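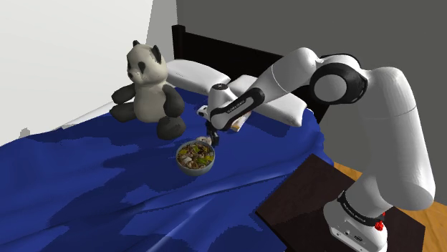 Figure 2. Bowl of food on a bed, with stuffed panda.

3. Where the meal is said to happen

The literature on domestic eating is fond of the table. It has been fond of it for a long time, and the fondness has outlived several generations of furniture. Households are asked who sits where, who serves, who clears and who is excused, and the questions assume a flat surface at elbow height with chairs tucked under it. A household that eats elsewhere tends to enter the record as a household in difficulty, or as one that has bought a television.

We began with the same assumption. The meal diary used in Amgate and Kisgate was adapted from Mägi's earlier booklet on packed lunches, and its first page offered a choice of kitchen, dining room or "other (please explain)". Participants explained at length. One entry for "other" continued onto the back cover and included a defence of the hallway. By the time the booklets came in from all 12 households we had over 900 entries, and the coding scheme, which had allowed a single category for everything beyond the kitchen door, had to be taken apart and put back together in June by Beaudoin, who has asked that his labour be acknowledged here as well as at the end.

The revised scheme separates place from posture. It had not occurred to us that this would be needed. "Couch" in the diaries covers people sitting on the couch, people lying on it, people sitting on the floor with their backs against it and, in the Marchand household, people standing behind it. Bed was worse. Participants drew a firm line between eating in bed and eating on the bed, and they drew it in different spots. For most, the line was the blanket: under it was "in", on top of it was "on". For a smaller group the line was moral. To eat on the bed was to have a snack while doing something else, such as folding laundry. To eat in bed was to have given up.

The distinction mattered because of how it was reported. Entries for the table were short and confident ("tea, kitchen, all of us"). Entries for the bed came with a lawyer. Illness was cited, also heating bills, a late shift, a baby asleep in the next room, and the good light. Several adults reported that they had eaten on the bed only to keep a child company, and the same child's page, dictated to a parent, reported that it had been the adult's idea. We have let both accounts stand.
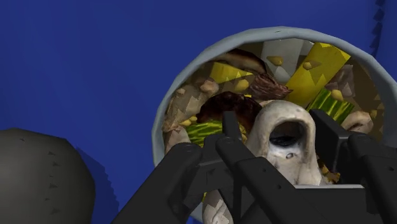

Bowls deserve a word, as the choice of vessel followed the choice of place more closely than it followed the food. Away from the table, plates nearly vanish from the diaries. Soup and stew would go into a bowl in any case, but so did chops, toast, a salad that had been served on plates to everyone else, and on one occasion a pie. When asked about this in the follow-up interviews, participants treated it as too obvious to discuss. A bowl can be held. A bowl has sides. The mother in the Steltis household, asked whether she had a rule about plates in the bedrooms, replied that she had a rule about bedrooms, and that the bowls were what had become of it.

Rules of this kind turned up in every household and were seldom enforced as stated. The interview schedule asked for the rule first and for the last exception second, on the theory that the exception would be hard to recall. It was usually that morning's. Colour came into it too. Dark bedding was widely held to be safer, and one father in Kisgate described a navy doona cover as the best money he had ever spent, in terms most people save for a car. White bedding was kept for guests, who were then brought breakfast on a tray, a practice whose logic we pursued through two interviews without reaching the end of it.

It may be objected that diaries of this sort measure embarrassment more reliably than they measure eating. We accept the point and would add that embarrassment is part of what we set out to study, or at any rate it became so once we had read the booklets. A household that writes three lines to excuse a bowl of noodles on a bed has told us what it believes a meal should look like. The table entries, being so sure of themselves, tell us much less. In Section 4 we turn to the dining rooms, most of which contained an ironing board.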